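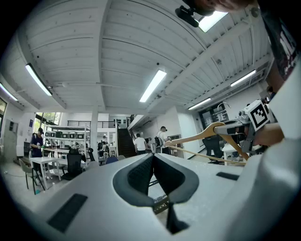 Gripper opens on its own mid-hold, losing patience

Posted by zarmeena_s in Grippers and End Effectors, July 2026

Hi all, long time reader, rarely post. I've got a fault that is driving me up the wall and I'd like some ideas before I start swapping parts at random.

We collect demonstrations with hand-held grippers, two per person, one for each hand. The current job is clothes hangers. Pick one up, pass it across, hang it on a rail, take it off again, repeat until your forearms complain. Lovely simple task on paper. The grippers are the Harunness ones with our own finger pads on.

The trouble is that one of the pair lets go. You've got the trigger squeezed, the hanger is held fine, you're swinging it over to the other hand and then the jaw just relaxes. Sometimes it opens a tiny bit and the hanger swivels round by its own weight, sometimes it opens all the way and the thing is on the floor. No beep, no fault light. If you let the trigger go and squeeze again it behaves as though nothing happened.

It's always the right-hand unit. Out of 120 runs in the last batch I had 10 drops, and every single one was on that side. The log carries on quite happily and says the jaw is shut the whole time, and that bothers me more than the drops do, to be fair. I've now got recordings where the hanger is visibly on its way to the floor and the width value hasn't budged.

Things I've tried so far:
New finger pads
Different hangers (wooden, plastic, the horrible wire sort)
Charged it overnight
Wiped the trigger sensor with a dry cloth
Updated the firmware, then put the old one back

Any ideas? I'm happy to open it up but I'd like to know what I'm looking for first.

mossy_brackets wrote:

Pads. It's nearly always pads. Varnished wood is slippery as anything and a hanger is a rotten thing to hold because all the weight hangs off one side. What are yours made of?

zarmeena_s wrote:

Textured rubber, glued on. I did wonder about slip at first but the jaw moves. I can see the fingers part. If it was slipping they'd stay where they were, wouldn't they?

mossy_brackets wrote:

Not if there's any spring in the linkage. Load goes on sideways, fingers splay a bit, thing slips, fingers go back. Looks just like it opening from where you're standing. I'd put money on it.

oldnell wrote:

I don't think that fits with it opening all the way, mossy. Splay gets you a couple of millimetres at best.

Zarmeena, where does the Harunness read its width from? If I remember rightly the early ones read it at the trigger end and simply assume the fingers have followed. If there's a clutch or a coupling between the two and it's letting go, the log would say shut until the cows come home.

zarmeena_s wrote:

Oh that is interesting. I'd always assumed it was measured at the jaw! I'll have to look.

shagufta_r wrote:

oldnell is right, it's at the trigger end on anything from before the May revision. We've got four of them here and I've had this exact fault on one of ours.

On mine it was the little grub screw that holds the coupling to the shaft. It works loose, the coupling turns on the shaft under load, and when you release the trigger the return spring pulls everything back to the stop and it lines itself up again. That would explain why yours comes good when you squeeze it a second time. Take the bottom cover off (four screws, one is hiding under the label) and try to wiggle the coupling with the trigger held. There should be no play at all. Mine had enough that I could feel it click.

ticketyboo77 wrote:

Can I be the boring one and ask what you're doing about safety while this is going on? You said people are swinging hangers about. I know a hanger isn't much, but a wire one at face height isn't funny, and if this pair gets used for anything heavier or sharper next week somebody is going to get a nasty surprise. I'd have that unit off the bench with tape round it until it's sorted.

mossy_brackets wrote:

It's a coat hanger mate

ticketyboo77 wrote:

It's a gripper that opens without being told to and then says it didn't. What it had hold of when you noticed is down to luck. At my last place we had one do this with a soldering iron stand. The chap was fine but there's a burn in the lino to this day.

zarmeena_s wrote:

No, fair point, and I should have said. I stopped using it for the kitchen tasks the first day it happened, but I did keep it going on hangers because we were behind, and on reflection that was a bit daft. It's got tape on it now. We had people walking past the whole time as well, it's a big shared room.

peg_and_line wrote:

Slightly different thought. Are you sure it's the gripper and not the person? I had a right-hander last year who swore blind his unit was faulty, and he was easing off the trigger without noticing every time he looked away to the rail. Two hours in, your hand gets tired and you don't feel it go. Swap the units over left to right and see if the fault follows the unit or the hand. Costs you nothing.

shagufta_r wrote:

Worth doing but it wouldn't explain the log. If she was easing off, the trigger reading would change.

peg_and_line wrote:

Depends on the filtering. The Durrani logger smooths everything to death by default. A quick let-go and squeeze can vanish completely. Which logger are you on?

zarmeena_s wrote:

Durrani, yes, with whatever settings it came with. Hmm. OK so I've got two jobs now, the swap and the grub screw. I'll do the swap first because once I've had it in bits I won't know which it was.

oldnell wrote:

Very sensible. Turn the smoothing off while you're at it.

zarmeena_s wrote:

Right, back again. Sorry for the gap, we had a building power thing and then I had a cold.

Swapped hands, smoothing off. Fault followed the unit, so it wasn't me being feeble (sorry peg, although I will say my hand does get tired and I've started taking proper breaks). Trigger trace was dead flat through all the drops.

Then I took the bottom cover off. The screw under the label is evil, thank you for the warning, I would have snapped the cover for certain. And yes - the coupling moves! With the trigger held I could turn it back and forth with one finger. The grub screw hadn't fallen out but it was barely in. No threadlock on it at all that I could see. I opened the left one to compare and that had a blob of blue stuff on the thread.

So I've cleaned it, put threadlock on, done it up, and left it overnight before using it.

shagufta_r wrote:

Brilliant! Make sure the screw is sitting on the flat of the shaft and not on the round bit. That was my mistake first time, it held beautifully for a day and then went again.

zarmeena_s wrote:

...it's going to have to come apart again isn't it. I didn't even know there was a flat.

shagufta_r wrote:

Haha, sorry. Squeeze the trigger fully and look in from the battery side with a torch, the flat faces you.

mossy_brackets wrote:

I still reckon you want better pads on it

zarmeena_s wrote:

You can have that one mossy, the hangers do swivel a bit even in the good gripper. I've ordered some of the softer Tendlow pads to try.

It came apart again. It was not on the flat. It is now. I clamped it on a weight (865 grams, a bag of bolts on the kitchen scales) and had a script remind me to waggle it every so often, then did a couple of long hanger sessions. Nothing dropped. I'd like to get to 2000 squeezes before I take the tape off for good and I'm not there yet.

What I haven't sorted is the old data. The drops are easy, I've thrown those runs out. It's the ones where the coupling may have crept a little and the hanger stayed put that I don't know what to do with. The width in those could be wrong by any amount and I've no way of telling from the log.

oldnell wrote:

Do you have video from the gripper? If you can see the finger tips you can measure the gap off that and compare it with what the log says. It's tedious but you only need to do the bit after the squeeze. Anything that disagrees goes in the bin.

peg_and_line wrote:

Or bin the whole right-hand side of the batch and do it again. I know nobody wants to hear it. We spent longer rescuing a batch on the Prana job than it would have taken to record it fresh.

zarmeena_s wrote:

The fingers are in view, so I'll try oldnell's way on a handful and see how bad it is. If the first few look awful I'll do it all again and grumble.

ticketyboo77 wrote:

Has anyone told Harunness? If one left the factory with no threadlock there'll be others.

zarmeena_s wrote:

Emailed them with photos of both couplings. Had an automatic reply so far. I'll post whatever they come back with.

shagufta_r wrote:

I'm going to check our other three this afternoon. Will report back if any of them are loose.

shagufta_r wrote:

Two fine, one with no blue on the thread. Not loose yet but I've done it anyway.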